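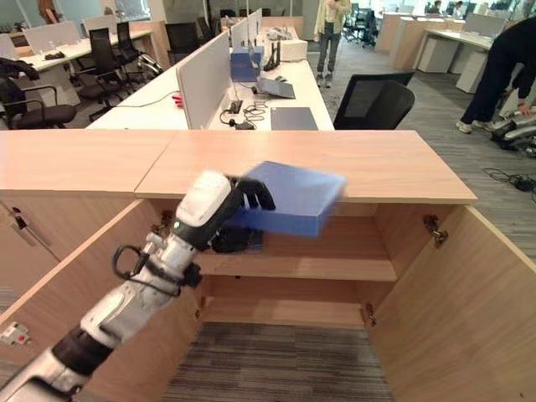 Section 3: Filling the cabinet and looking after the doors

By now your Flindow two-door cabinet should be standing where you want it, and we hope it has already made the room feel a little calmer. Do take your time over this next part, as a cabinet that's filled sensibly is so much nicer to live with.

1. Open both doors fully before you put anything away. They need a clear sweep of carpet, so move bins, bags and chair legs well out of the way first.

2. Check that the shelf is sitting level on its supports. Press down gently at each corner, and if it rocks, lift it out and seat it again.

3. Lay your box files flat on the shelf with the spines and labels facing you (you'll be glad of this in November, when everybody wants last year's papers at once). Stack them no more than 3 high.

4. Slide each file back until it sits 37 mm behind the front edge.

5. Close the doors slowly, one and then the other. If either catches, open it again and see section 7 for adjusting the hinges.

Note: Router boxes, chargers and spare cables are happier in a Zemcombe tray than loose among the files.

Caution: Please don't lean on an open door or hang a bag from it, however handy it looks. The hinge screws can work themselves out of the board.

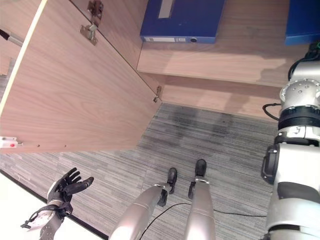 Can I leave a door standing open while I sort through my files?

It's fine to do so for as long as the job takes, provided people can get past comfortably. Close it again when you've finished, and give the hinge screws a quick check with a hand screwdriver every so often.

Guide revised 2019-07-17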